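Musmont Herons

The Musmont Herons are an amateur American football team based in Musmont. They play eleven-man tackle football in the spring, with home games at Fernen Field, and are run as a member-owned club. The team is best known locally for its option offense and for its long rivalry with the Fumora Millers.

History

The club grew out of a flag football group that met in the park next to Fernen Field. Several of its players had played in high school and wanted to return to tackle football, but the closest adult team was in Fumora and its roster was full. The group bought used helmets and shoulder pads from a school that had dropped its program, and played its first games as an independent team with no league schedule.

The early teams were thin on the offensive and defensive lines, and most starters played both ways. The Herons lost all of their games in the first season and scored in only two of them. Results improved once the club began holding open tryouts in the winter. By the time it was admitted to league play, it could dress 40 players for a home game.

Ha-rang Han was named head coach on 21 Mar 2019, after a season as the team's defensive backs coach. Han kept most of the existing staff but replaced the pro-style offense with a flexbone option attack, which relied less on a large offensive line. The change also cut down on passing, and the Herons threw the ball only 9 times in their first two games under the new system.

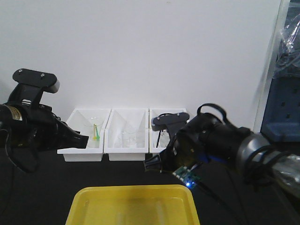
Three white plastic bins lined up side by side against a wall

Playing style

The Herons line up with a fullback directly behind the quarterback and two slotbacks just outside the tackles. The base play is the triple option. The quarterback first reads an unblocked defensive lineman to decide whether to hand the ball to the fullback. If he keeps it, he then reads a second defender and either turns upfield or pitches to the trailing slotback.

On defense the team uses a 4-4 front on early downs and brings in a fifth defensive back when it expects a pass. Man coverage is rare outside the red zone. The punt and kickoff units are made up mostly of reserves, and returning kicks has been a common way for new players to earn a place on offense.

Fernen Field

Fernen Field is a natural grass ground with a single covered stand of 400 seats on the home side. The visiting side has a grass bank and no permanent seating. The field slopes slightly toward the east end zone, which holds water after heavy rain, and games in April have at times been moved to the high school for this reason. Lights were added at both ends of the stand after the club joined the league.

The home locker room is shared with a soccer club. A smaller building behind the stand is used for equipment storage and film sessions.
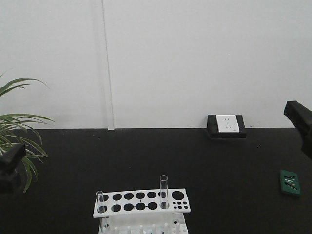
Leaves of a potted plant beside a black tabletop

Rivalry with Fumora

The Herons and the Fumora Millers play each year for the Ji Trophy, a plain wooden shield. It takes its name from Ji, the river crossing between the two towns. The game is usually the last of the regular season. Fumora won most of the early meetings, including a 50–0 result that remains the Herons' heaviest defeat. Musmont's first win in the series came on a late fumble recovery near midfield, followed by a drive made up entirely of running plays.

If the game ends in a tie, the trophy stays with the team that already holds it.

Colors and uniforms

The team wears slate blue jerseys at home and white on the road, with gray pants for both. The helmet is white with a single blue stripe. Player numbers appear on the back of the helmet and there is no logo on the sides.

See also

Fumora Millers
Option offense
Flexbone formation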